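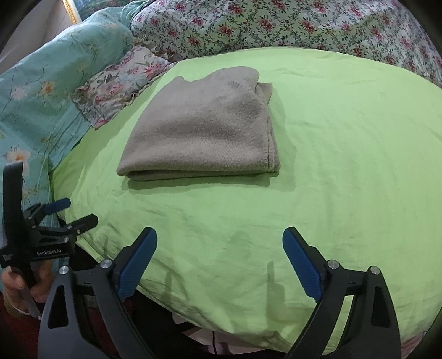

A folded towel on a lime-green sheet.

Baston bakery takes delivery of its first dough divider

19 August 2023

After the better part of a year of planning, saving and a fair bit of fretting over floor space, the Abdella bakery in Baston has finally put its new dough divider to work, and regulars may already have noticed that the morning rolls are a good deal closer in size than they used to be.

The machine, a Berum bench model, takes a slab of rested dough, presses it flat and cuts it into even pieces ready for shaping. Owner Eldana Woldegiorgis ordered it in April, and it came by truck at the end of last month, strapped to a pallet and a little wider than the back door had been led to expect. The door came off its hinges for an afternoon and has since gone back on.

Up to now every roll in the shop has been cut by hand and weighed on a small scale beside the flour bins, a job that began well before sunrise and took two people most of the way to opening time.

"I love working with dough, I always have, and I would happily do it all day," Ms Woldegiorgis said. "But cutting and weighing, cutting and weighing, that was the part that wore out our wrists. Now we can spend that time on shaping, and on the breads people have been asking us for since we opened."

The shop was making 200 rolls on a weekday before the divider arrived and is now making 400, with the extra going mostly to the school canteen and to the cafes along the Pamumura road, which had been on a waiting list for longer than anyone at the bakery likes to admit. Saturdays are still done in smaller batches, and the flatbreads and the big seeded loaves will go on being made entirely by hand, as the dough for those is much too soft for the machine and sticks to the blades.

There has been some learning to do along the way. The first few trays came out flat because the dough had been pressed too long, and the rye mix needed a good deal more flour on the plate than the manual suggested. Staff have taped their own notes to the wall above the bench - press times, dough weights, which mixes to leave well alone - and they add to them as they go.

Prices are staying where they are for the time being, and there are no changes to staff hours other than a slightly later start for the early shift, a change that has been very warmly received by the early shift.

The bakery is also bringing back its cardamom buns, which were dropped last winter when there simply weren't enough hands to keep up with them. They will be sold in bags of six from Thursday, and orders for larger amounts can be left at the counter with a day's notice.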